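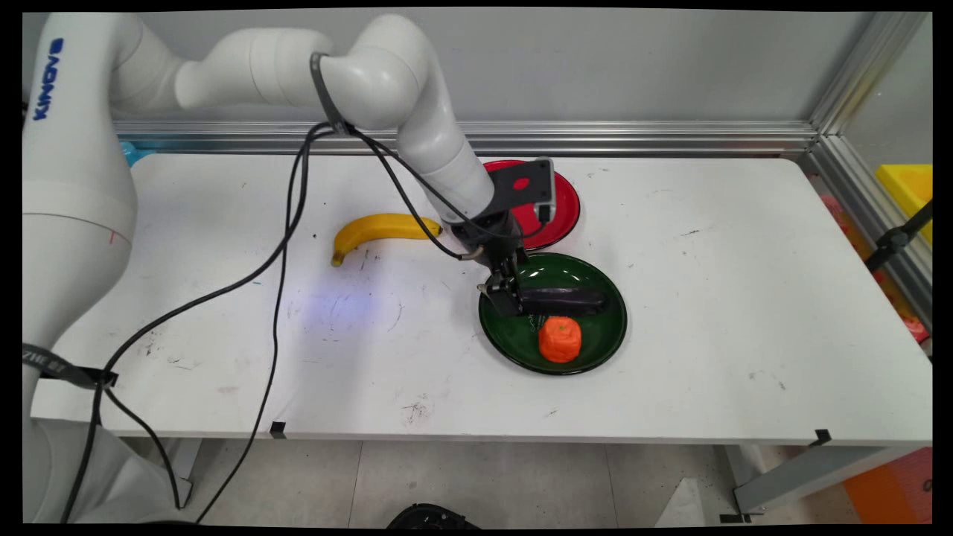 Sprechzettel: Schenken mit wenig Geld und viel Vorfreude
Bloggertreffen, 6. Juli 2018, Block am Nachmittag

Folie 1, Begrüßung
Hallo zusammen! Kurz sagen, wer ich bin: Leonilde Magalhães, ich schreibe seit acht Jahren über Geschenke, Verpackung und alles, was man in Schubladen hortet, weil man es bestimmt noch verschenken kann. (Handzeichen: Wer hat so eine Schublade? Wer hat einen ganzen Schrank?)
Gleich vorweg: Die Folien gibt es hinterher zum Herunterladen, niemand muss mitschreiben.

Folie 2, die Liste im März
Meine wichtigste Gewohnheit zuerst, weil ich sie so liebe: Im März lege ich für jeden Menschen, den ich beschenke, eine Seite im Notizbuch an. Darauf kommt alles, was nebenbei fällt. »Mein Sparschäler ist stumpf.« »Als Kind hatte ich so ein Kaleidoskop.« Bis Dezember stehen da Sachen, auf die ich beim Grübeln nie gekommen wäre!
Beispiel mit meiner Tante erzählen: ein einziger Satz über Quittengelee, und im November hatte sie zwei Gläser und einen kleinen Quittenbaum im Topf. Sie hat mich am selben Abend noch dreimal angerufen.
Pause lassen, trinken.

Folie 3, Geschenkeboxen
Wird immer gefragt, also vorziehen. Ich habe zwei Abos ein halbes Jahr lang getestet, beide selbst bezahlt:
Wustik: Gewürze und Senf, jeden Monat eine andere Region. Toll für Leute, die gern kochen und schon alles in der Küche haben. Der Feigensenf war nach vier Tagen weg.
Olov: Papier, Stempel, Stifte. Schöner Karton, den man weiterverwenden kann, aber nach der dritten Lieferung hatte ich wirklich genug Washi-Tape. Lieber nur für drei Monate verschenken.
Tipp für beide: das Enddatum gleich beim Bestellen in den Kalender eintragen, sonst läuft das Abo weiter.

Folie 4, Selbstgemachtes
Hier darf ich mich nicht verplaudern (ich kenne mich). Nur drei Ideen zeigen, Rest steht im Blog.
Backmischung im Glas: Schichten fest andrücken, Mehl nach unten, Schokolade zuletzt. Anleitung als Anhänger, und bitte die Backtemperatur nicht vergessen, das ist mir schon passiert.
Badesalz mit Lavendel. Geht in zehn Minuten, riecht wochenlang.
Das Puzzle aus einem Familienfoto. Bei 1000 Teilen ist man einen ganzen Winterurlaub beschäftigt. Das mit 2000 Teilen habe ich meinem Bruder geschenkt, er spricht inzwischen wieder mit mir. Bei viel Himmel im Bild lieber das kleinere nehmen!

Folie 5, für Leute, die »nichts brauchen«
Mein Lieblingsthema! Zeit verschenken, aber mit Termin. Ein Gutschein ohne Datum landet am Kühlschrank und bleibt dort. Also gleich zwei Vorschläge für den Tag dazuschreiben.
Senga Guthrie hat mir dazu eine wunderbare Idee gemailt: Sie verschenkt einen Spaziergang mit Thermoskanne und legt eine handgezeichnete Karte bei, auf der die schönsten Bänke markiert sind. Ich habe es sofort nachgemacht, mit meinem Vater, rund um den Weiher. Wir haben nur drei von acht Bänken geschafft, die übrigen holen wir im Herbst nach.

Folie 6, Verpackung
Material hochhalten: das Leinenband von Drummond, das Packpapier von Tundar (die matte Seite nach außen). Band nach dem Auspacken aufbügeln und wieder aufrollen, so hält meines schon seit Jahren.
Wer kein Papier mag: Geschirrtuch nehmen, Ecken über Kreuz knoten, Zweig hineinstecken. Einmal live vormachen. Langsam, damit auch die hinteren Reihen etwas sehen.

Fragen
Falls keine kommen, selbst fragen: Was war euer schönstes Geschenk unter zehn Euro? Antworten auf dem Flipchart sammeln und später im Blog veröffentlichen, vorher um Erlaubnis bitten.
Die restlichen Bänder liegen vorne am Tisch, bitte zugreifen!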